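Brotano Site Planner
User guide, section 4: Setting up a project and reviewing deliverables

Before you start

You need an account with the Project Engineer role. If you can see the Projects tab but the New button is greyed out, your account has the Viewer role and an administrator has to change it. At Backlund, requests go to Ingvild Sjögren.

Have the signed scope of works to hand. The planner asks for the contract reference on the first screen and will not save a project without it.

4.1 Creating the project

1. Open the Projects tab and select New.

2. Enter the contract reference exactly as it appears on the scope of works, including any dashes.

3. Choose a project type. Use Membrane for roofs and decks, Tanking for basements and lift pits, and Mixed where one contract covers both.

4. Enter a short name of no more than 16 characters. The short name is printed on every drawing label and can't be changed once the first drawing has been issued.

5. Select Save. The planner opens the project board.

Note: Projects brought over from Filtine keep their old reference numbers. Do not create a second project for the same contract. Use Merge, described in section 7.
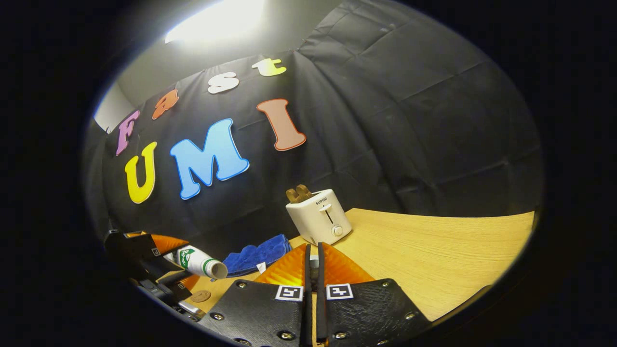 4.2 Adding work stages

1. On the project board, select Stages, then Add stage.

2. Give the stage a name and a start date. Leave the end date blank if it depends on another stage.

3. To link two stages, open the later one and pick the earlier one from the Follows list. The planner works out the dates.

4. Enter the allowance for curing or drying under Waiting time. Enter it in hours. The form accepts whole numbers up to 167. Anything longer has to be set up as a separate stage with no labour against it.

5. Repeat for each stage, then select Check dates. Clashes are listed in red at the foot of the page.

Caution: Changing the start date of the first stage moves every linked stage, including those already agreed with subcontractors. The planner does not tell them. Send the revised programme yourself.

4.3 Assigning people

1. Open a stage and select Labour.

2. Add each trade and the number of hours per day. The default is 12, which covers a crew on a split shift. Change it for ordinary day working.

3. Name one engineer as responsible for the stage. A stage can have several inspectors but only one responsible engineer.

4. Select Save and notify. The people you have named receive an email with a link to the stage.

If someone is already booked on another project, a yellow triangle appears next to their name. You can still save. The booking is marked as disputed until one of the two engineers gives way, and it stays off the weekly labour report until then.

4.4 Submitting and reviewing deliverables

A deliverable is any drawing, method statement, calculation, test record or product sheet that the contract says must be approved before work goes ahead. Each one has its own line on the Deliverables page.

1. Select the line and attach the file. PDF is preferred. Photographs can be attached as JPG, one per line.

2. Set the revision letter. The first issue is always A.

3. Choose a reviewer and a reply date, then select Submit.

4. When the reviewer replies, the line changes to Approved, Approved with comments, or Returned. Work may begin under the first two. For a returned item, correct the document, raise the revision letter and submit again.

5. If a fault is found after approval, select Corrective action and describe what will be done, by whom and by when. The line stays open until the reviewer signs it off.

Caution: Do not overwrite an approved file. The Plodach archive copies files overnight and keeps the most recent version only, so the approved copy would be lost. 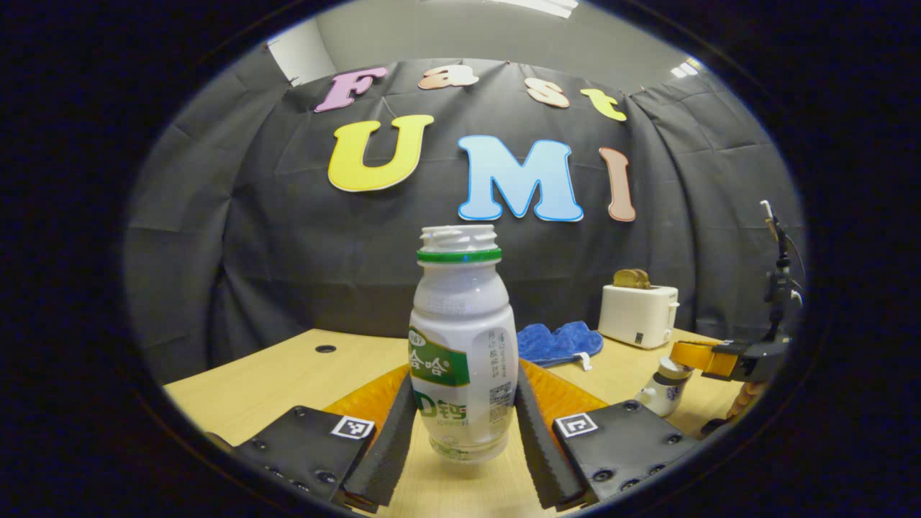

Product sheets must match what is delivered to site, so check the name and grade on the container against the sheet before you submit it. For imported sealants and primers, type the product name into the Product field in the script used on the label, and put any Latin letters after it. A drinks bottle marked 娃哈哈 with AD钙 beneath it would go in as 娃哈哈 AD钙, with the characters kept as they are. The search box finds either part. Leave the barcode number out of the Product field, as it has a box of its own lower down the form.

4.5 Progress reports

1. Select Reports, then Progress.

2. Tick the stages to include. Stages less than 75 per cent complete are shown in outline on the chart and the rest are shown solid.

3. Select Preview and check the totals against the site diary.

4. Select Issue. An issued report can't be edited. To correct it, issue a new one and write "replaces" and the old report number in the remarks.

Reports are kept under Reports, Issued. To print a report on A3, set the paper size in the planner before opening the print window.

Section last revised 18/04/2021. For closing a project and releasing retention, see section 5.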